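Blocking acrylic: is steam really that risky, or is this one of those things people repeat?
Fiber & Needle Talk > Knitting and Crochet > Finishing

loopandladder
I have a shawl on the table that took 700 yards of a plain worsted acrylic, bought as Wirnard Everyday, and every pattern I read says to "block to measurements." Fine. Then half the comments say acrylic can't be blocked at all, and the other half say to steam it but you'll ruin it if you so much as look at it funny. I have been crocheting a long time and I don't believe either camp. Has anyone here tested this on purpose, with swatches, on the same yarn? I'm not looking for what your aunt told you.

pinsandneedless
Steam it. Hold the iron an inch above, keep it moving, let it cool flat before you pull the pins. I've done it for years and never killed a piece.

marrowstitch
"Never killed a piece" isn't a test though, is it. You don't know what it would have looked like without the steam. I wet block acrylic, pin it, leave it overnight, and it holds well enough for a scarf. People will say it bounces back. Some of it does, some of it doesn't, and I've seen no pattern to it except that loose stitches behave better than tight ones.

pinsandneedless
It bounces back the first time you wash it. That's the whole problem with wet blocking acrylic.

marrowstitch
Mine didn't. Shell border on a baby blanket, washed all winter, points still points.

Yeison Rivadeneyra
I did do swatches, in February, because I was tired of this argument. Same hook, same 33 stitches across, double crochet, one skein of Arboleda and one skein of Skiment. One of each left alone, one wet blocked, one steamed without touching, one steamed with the iron resting on a cloth. Then all of them through the washer and dryer.

My results, for what one guy's laundry room is worth:

Left alone: curled at the corners, both yarns.
Wet blocked: looked great off the pins, lost most of the width after the dryer in Arboleda, kept it in Skiment.
Steamed from above: kept the size in both. Softer, a bit more drape.
Iron on cloth: flat, shiny, limp. You can see straight through the stitches. It will never come back from that.

I'll measure properly again if anyone wants to argue about it.

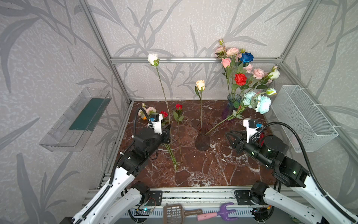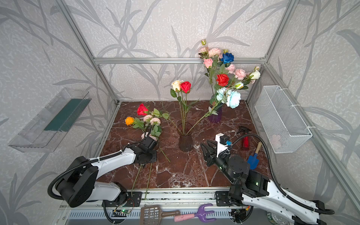
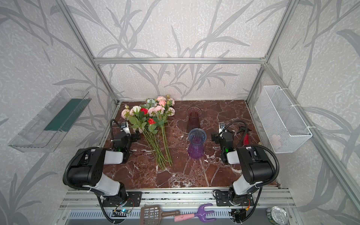 So my view is that steam is fine and the danger is real, but the danger is contact. The people who say "I ruined it with steam" mostly pressed it, or parked the iron in one spot while they moved a pin. I did both on other things before I learned.

loopandladder
This is more like it. What did you use for steam? I have an iron that spits and I don't trust it near anything I like.

Yeison Rivadeneyra
Plain iron on the wool setting. Mine spits too if I tip it too far forward. I let it hiss over the sink for a while first.

ottoline_rows
I'm going to be the grump. One skein of each and one swatch per treatment is not much to go on. Dye lots vary, and your dryer is not my dryer. I also don't see why anybody would put a shawl in a dryer. If it's getting hand washed and laid flat, I'd guess wet blocking is plenty and the steam is extra risk for nothing.

Yeison Rivadeneyra
Fair. I give most of my stuff away and I assume it all ends up in a dryer, so I tested for that.

marrowstitch
I'm with ottoline on the shawl. For a hat or a kid's sweater I might steam.

fennelhook
Does anyone use one of those handheld steamers? I see them pushed all over and every review sounds like it was written by the same person. The Noltis one is the one I keep getting ads for. I'm not paying for a gadget if the iron does the same job.

pinsandneedless
I have a handheld, not that brand. It's nice for a wall hanging. For anything flat I went back to the iron because the steamer dribbled.

fennelhook
So a gadget, then. Thanks.

ottoline_rows
Also, loopandladder, please use pins that won't rust. I know you know. I say it because I have a cream cardigan with orange dots down one side.

loopandladder
I do know, but I went and checked the box anyway and half of them look suspicious. Ordering new ones.

Plan for now: I have a partial skein left over, so I'll make two swatches in the actual stitch pattern instead of plain double crochet. One wet, one steamed from above, both hand washed and dried flat. If the wet one holds I'm leaving the iron in the closet. I still think "block to measurements" is something designers paste in without trying it on the yarn they're telling us to buy.

marrowstitch
Some of them do try it. I test for one who sends photos before and after.

loopandladder
One. OK.

Yeison Rivadeneyra
Measure before you pin, and again a full day after you unpin. Right off the pins everything looks like a success.

loopandladder
Will do. Swatches are on the hook now, so give me until the weekend.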